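Stand: 2024-03-23. Dieses Dokument begleitet den Simulationsdatensatz »Lacerda Küche« und ist Bestandteil der Beschaffungsunterlagen. Es richtet sich an die Fachabteilungen, die Haushaltsstelle und die technische Prüfung.

# Lacerda Küche — Datenkarte zur Beschaffungsplanung

## Zweck

Der Datensatz dient der Vorbereitung einer Investitionsentscheidung über Roboterarme für Haushaltsaufgaben. Vor der Ausschreibung ist zu klären, welche Reichweite, welche Montageposition und welche Rechenausstattung erforderlich sind. Die simulierten Episoden liefern hierfür eine erste Grundlage; sie ersetzen keine Abnahme am realen Gerät.

Fachlich verantwortlich ist Bohdana Lytvynenko. Rückfragen zu Mittelbindung und Vertragslage beantwortet Natanael Bittencourt.

## Umfang

| Merkmal | Angabe |
|---|---|
| Episoden gesamt | 496 |
| davon Bereich Spüle und Geschirrspüler | 200 |
| Herkunft | vollständig simuliert |
| Simulationsumgebung | Ader |
| Bewertete Aufstellvarianten | 4 |

Die Episoden zeigen einen weißen Roboterarm mit Greifer vor einer Küchenzeile mit heller Arbeitsplatte und dunklen Unterschränken. Die Ausstattung der Zeile umfasst unter anderem Spüle, Armatur und einen eingebauten Geschirrspüler mit waagerechtem Griff.
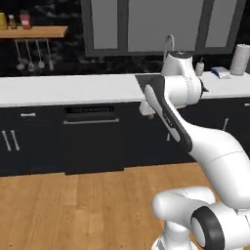

Für die Planung wurde angenommen, dass der Arm ohne bauliche Eingriffe in die Küchenzeile betrieben wird. Kosten für Deckenschienen oder Wandkonsolen sind daher nicht angesetzt. Sollte die technische Prüfung eine feste Montage verlangen, ist der Ansatz unter Position B.2 neu zu berechnen.

## Bedarfspositionen

- **B.1 Roboterarm mit Greifer.** Beschaffung im Wege des Kaufs. Ein Mietmodell wurde bei Unisov angefragt; das Angebot liegt noch nicht vor.
- **B.2 Aufstellung und Sicherung.** Umfasst Standfuß, Kabelführung und Abgrenzung des Arbeitsbereichs.
- **B.3 Rechentechnik.** Wird aus dem laufenden Rahmenvertrag mit Zendum abgerufen. Für Training und Auswertung sind nahezu 400 Rechenstunden eingeplant.
- **B.4 Wartung und Ersatzteile.** Greiferfinger gelten als Verbrauchsmaterial und sind nicht aus dem Investitionstitel zu finanzieren.

Maßgeblich für B.1 ist die Arbeit an der Vorderkante der Arbeitsplatte und an den Fronten darunter. Bedienleiste und Griff des Geschirrspülers liegen deutlich tiefer als die Armatur, und der Arm muss beide Höhen ohne Umsetzen des Sockels bedienen können. 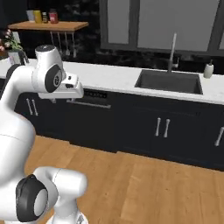 Angebote, die nur die maximale Reichweite in gestreckter Haltung ausweisen, sind unvollständig. Anzugeben ist zusätzlich die nutzbare Reichweite bei abgewinkeltem Handgelenk — diese Angabe fehlte in der Markterkundung bei mehreren Anbietern. Die Traglast ist am Greifer nachzuweisen, das Eigengewicht des Greifers ist abzuziehen.

## Einschränkungen der Daten

Reibung, Kabelzug und Verschleiß sind in der Simulation nur vereinfacht abgebildet. Aussagen zur Lebensdauer lassen sich aus den Episoden nicht ableiten. Die Küchenzeile ist aufgeräumt und gleichmäßig ausgeleuchtet; Messwerte aus dieser Umgebung dürfen nicht als zugesicherte Leistung in das Lastenheft übernommen werden.

Gesondert zu prüfen ist der Abstand zu Kleingeräten. Steht eine Küchenmaschine nahe der Vorderkante, bleibt für die Hand des Roboters wenig Raum, und die Bauform des Greifers wird zum Auswahlkriterium. In der Bewertungsmatrix ist dieser Punkt unter »Zugänglichkeit« zu führen.
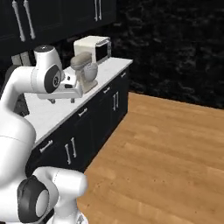

## Zeitplan und Freigabe

1. Abschluss der technischen Prüfung und Festlegung der Aufstellvariante.
2. Eingang des Mietangebots von Unisov und Vergleich mit dem Kaufpreis.
3. Mittelanmeldung durch Natanael Bittencourt.
4. Veröffentlichung der Ausschreibung, vorgesehen für September.

Änderungen an den Positionen B.1 bis B.4 bedürfen der Zustimmung beider genannten Stellen. Die Nutzung der Episoden ist auf interne Planungszwecke beschränkt; eine Weitergabe an Bieter ist bei Bohdana Lytvynenko schriftlich zu beantragen.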